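Henex damp meter: two months in

I bought the Henex because the back bedroom of our place in Fillevside smells like a wet dog every winter and I was tired of paying people to shrug at it. It is a pin meter with a pad on the back, so in theory you can read a wall with or without poking holes in it. The box promises "survey-grade results". I had my doubts before I opened it and I have most of them still.

The pins work. Pushed into a skirting board they give a steady number, and the same number again if you go back to the same spot. On timber I trust it.

Plaster is another matter. The pad mode gave me a red reading across the whole chimney breast, which would have worried me if it hadn't also gone red over a foil-backed board that was put up in May and has never been near water. Anything with metal or salts in it sends the thing wild. The leaflet mentions this in one line, on page 8, in grey type. I can see how a less scrupulous surveyor might wave one of these at a wall and sell you a damp course.

Monique Renaud, who did our survey when we bought, let me try her older Ista alongside it. The two agreed on wood. On the party wall they were nowhere near each other, and she said she wouldn't put either figure in a report without looking at the gutters first. The gutters, in our case, were full of moss.

Battery life is fair. The case is thin, the pin cap has already split, and the backlight goes off after three seconds, usually while you're still on your knees behind a radiator. Spare pins come in packs of 2, so you pay postage for next to nothing.

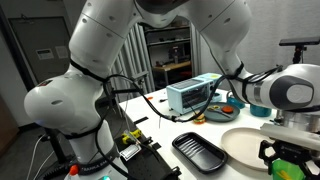
White arm with its cabling, beside the tabletop.

Would I buy it again? At around 50 pounds, perhaps, for checking floorboards and window frames. For walls I'd put the money towards an hour of somebody like Monique. Hendricks sell a plain pin-only meter for less and I suspect it would have told me everything the Henex has told me so far.

Three stars, and one of those is for the skirting board.

Recep Karakaya, January 2024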